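Perforated baskets on a table: will the top fade in spots?
Posted in Storage and Surfaces

Pistside
I keep small parts in translucent white plastic baskets on a tan matte tabletop, 15 inches from a window. In July the sun comes through the perforations and leaves a dotted pattern on the top. Will the finish fade unevenly? The baskets stay in the same place for up to 6 weeks.

Ferkine
Just use solid bins. Mine have been fine.

Mofokeng
Depends on the finish. Uneven fading needs the same areas exposed at the same angle for a long time, and the spots move as the sun does. The area under the base is a bigger concern, as it gets much less light than the rest of the top. To check, lift a basket and compare the covered area with the surface beside it at noon, with the lamp off.

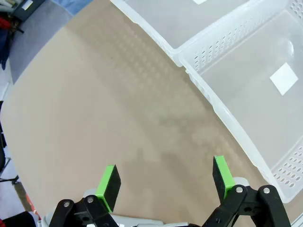 Rotate the baskets a quarter turn and shift them by 4 inches every couple of weeks. A UV film on the window also slows fading. Wipe the top with a damp cloth before moving anything, as grit under a plastic base will mark a matte finish sooner than light will. Polish won't fix that kind of mark and tends to leave a shiny patch.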